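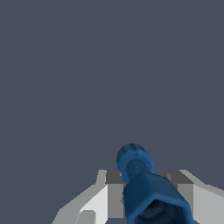 The town of Granstead would like you to know that its tap water contains chlorine. It would like you to know this on your bill, on the door of the library, and on a laminated card above the drinking fountain in the bus station, where the type is so small that you have to lean in and get your chin wet to read it.

The card went up in July, after the town council passed a rule on what it calls plain notice. Any place serving water to the public must now say what has been added to it, what has been taken out, and what might have wandered in along the way. Restaurants have 80 days to comply. After that the fine is $2,950, a figure that has puzzled everyone who runs a restaurant. Three thousand would have sounded greedy, perhaps.

The rule began with a sensible complaint. Two years ago, a bottled water company called Skalero was selling what its label described as "living mountain water" in most of the grocery stores in town. A customer with a good map and a free afternoon looked for the mountain. There wasn't one. The water came from the same reservoir as everybody else's, passed through a filter, and went out the door at forty times the price. Skalero argued that the reservoir sits on a slope, and that the word "mountain" expressed a feeling.

The council could have asked the company to change the label. It decided to ask everyone to have one.

So I spent a week reading water notices over lunch. The diner on the main street has gone for honesty on a budget: a sheet of paper by the register that says CHLORINE, FLUORIDE, ICE. The Kimaro, where dinner for two costs what my first car did, prints its notice on cream card stock in a script so curly that "trace minerals" could be a dessert. A man at the next table tried to order it. The waiter took a moment to break the news.

The bowling alley has put its notice in the restroom, facing the hand dryer, so that it flaps.

Do people read any of this? At the diner I watched customers come and go through a whole lunch hour, and the only one who bent down to look at the sheet was checking whether the pie was listed. A waitress told me that people did ask questions for the first few days. Mostly they wanted to know if the chlorine was new. She told them it had been there since before she was born, and they ordered coffee instead, which is made with the same water.

There is a serious case for notices like these. People with kidney trouble have to watch certain minerals. Parents mixing formula want to know about lead, and they should be able to find out without filing a request in writing. Granstead has old pipes in the Letero district, down by the rail yard, and residents there have been asking for test results street by street for years. What they have received so far is the card, the same one as everyone else, with a line near the bottom saying that levels "may vary by location."

I asked the water office how much they vary in Letero. I was told the testing schedule was under review, and was offered a magnet.

The magnet is quite nice. It has a drop of water on it with a smile and two little arms, and it says ASK US WHAT'S IN IT. I have it on the fridge, holding up my bill, which has gone up by 3 dollars a month to pay for the printing.

Skalero, meanwhile, has come out of it well. The new rule requires the company to state its source, and it does, in green letters on the front of every bottle: "Proudly drawn from historic Granstead reservoir." The price has gone up, and the store near my house was sold out.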